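How to Swap Worn Cleats on Two-Bolt Cycling Shoes

If your foot has started popping out of the pedal on climbs, or you have to stomp three times to clip in, your cleats are probably done. Good news: new ones are cheap, the job is easy, and the first ride afterward feels fantastic!

You'll need a 4 mm hex key (some bolts take a different size, so check yours), a pick or small nail, an old toothbrush, a little grease, and a silver paint marker or a strip of masking tape. Get the cleats made for your pedals. The two-bolt kinds look alike but many of them don't mix.

1. Mark the old position. Trace around the cleat on the sole before you loosen anything. I skipped this once on my old Laing shoes and spent half of January with a sore knee.

2. Dig out the bolt heads. Mud packs in there hard. Scrape with the pick until the key drops all the way to the bottom. If it only goes in halfway you'll round the bolt, and then you're into drilling (been there, not fun).

3. Break the bolts loose. Hold the shoe sole up between your knees and push down on the long end of the key. For a stuck bolt, put on a drop of penetrating oil, go have lunch, and try again.

4. Clean the sole and the threaded plate. On my Drivomas the plate slides around inside the shoe once both bolts are out, so I do one shoe at a time and keep a finger on it.

5. Grease the new bolts. Just a dab on the threads.

6. Line up the new cleat with your marks and snug both bolts by hand. Check which end faces the toe!

7. Tighten a bit at a time, going back and forth between the two bolts. Use a torque wrench if you own one and follow the number on the cleat package.

8. Clip in and out while leaning on a wall, both feet. Then ride around the block with the hex key in your pocket. If your heel wants to sit farther in or out, turn the cleat a tiny amount and ride again. Small moves make a big difference here.

Check the bolts again after your second ride. They settle, and a loose cleat will twist without letting go of the pedal. My last set went 146 rides before they got sloppy, and that was with a lot of gravel and a lot of walking.
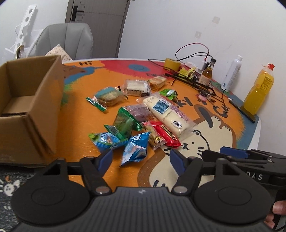

Photo: Ross Kerr

Next up: fixing a ratchet buckle that won't hold.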